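Wrist camera view has drifted on our tote cell, gripper comes in shallow on one side. Where do I start?

Posted by Troels Egilsson

Hi all! I look after one tote handling cell at Danditz and I have to say I love this machine. It feeds from sloped racks and it has been the most dependable thing in the building since we set it up. Lately, though, it has started coming into the bins slightly off. The gripper reaches the depth I want on the left, but on the right it stops a little high, and about one shift in two I get a "no pick surface" fault on a bin I know is good.

First view is from the wrist camera, second is the fixed one looking at the racks:

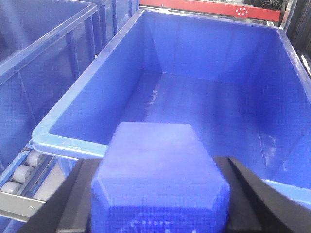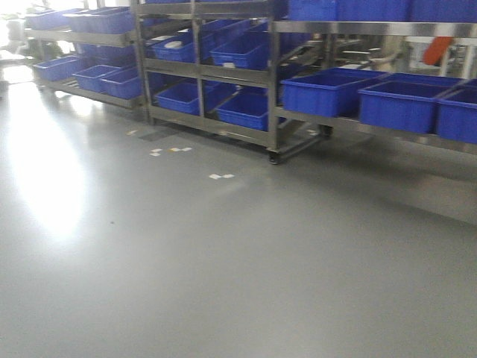
Wrist view into an empty tote (first) and the racks from the fixed camera (second).

What I have done so far:

Wiped the wrist camera lens and checked its bracket screws. All tight.
Re-ran the gripper zero. It passed.
Set the exposure down one step. Fewer faults in the afternoon, same as before in the morning.

My stored standoff from camera to bin floor is 443 mm. The log from this morning says 443 too, so the robot thinks everything is fine. I'd rather not re-teach every rack position if the answer is something simple. We have a Jenden controller with the Ravn vision package on it, in case anyone knows that pair.

Does the glare inside the tote matter as much as I think it does? And would you start with the camera or with the racks?

Inger Ingvarsson
Accepted by the poster

Oh, I like this one! Start with the racks. I ran a cell very much like yours for years and I must have recalibrated the camera a dozen times before I learned to go and look at the casters first.

Your middle rack is on casters, and there are bits of marking tape on the floor in front of it. If that tape is how you line the rack up, it will get you close, but a vision cell wants better than close. Somebody leans a pallet jack on the frame, the rack turns a hair, and now every tote on it sits a little crooked to the robot. The controller has no idea. It goes to the stored numbers and reports the stored numbers, and that would explain why your log looks so clean.

I'd go about it in this order:

1. Cell stopped and locked out. Measure from the robot base plate to the front left upright of the rack, then to the front right upright. Write both down. Mine were supposed to be 752 mm each and the right one was out by the width of my thumb.
2. Push the rack back into place and lock every caster that has a lock. Then give the rack a good shove and measure again — you'd be surprised how far a "locked" caster will roll.
3. Put one empty tote in a position you know well and see how it sits. On a sloped shelf a tote can hang up on one side and stay skewed. Tap it down until both front corners touch the stop.
4. Jog the gripper over the tote at slow speed and compare both sides by eye before you let it go down.
5. Only then run the camera calibration, if it still needs it.

If step one finds the problem, bolt a pair of locating blocks to the floor. Best afternoon I ever spent on that cell. The rack rolls in, bumps up against the blocks, and you're home. Ours went from a fault or two every shift to one I had to look up in the log.

About the glare: yes, it matters, but I think it's your second problem. A shiny blue bin floor with a pale smear of light on it can easily look like a hole or a bump to a depth camera. The strong light coming in from the left in your second view would fit with the mornings being worse. Try a blind on that side before you touch exposure again. Put the exposure back where it was, too, or you'll be chasing two changes at once.

arnach_nightshift

Had the same fault code. Swapped the camera cable and it went away. Might be worth a try, it's a cheap part.

Troels Egilsson

Inger, you are a star! Measured the uprights at lunch and the right side of the middle rack was 9 mm farther out than the left. Pushed it back, locked it, shoved it, and it crept again, so one of the casters has a brake that doesn't hold. New one is on order and I've clamped a bar across the front for the time being.

Ran 70 totes through after that with no faults and the gripper comes down even on both sides. I'm going to ask for the floor blocks and a blind. Exposure is back to the old value. I'll leave the cable alone for now, but thanks for the tip, I've added a spare to the order.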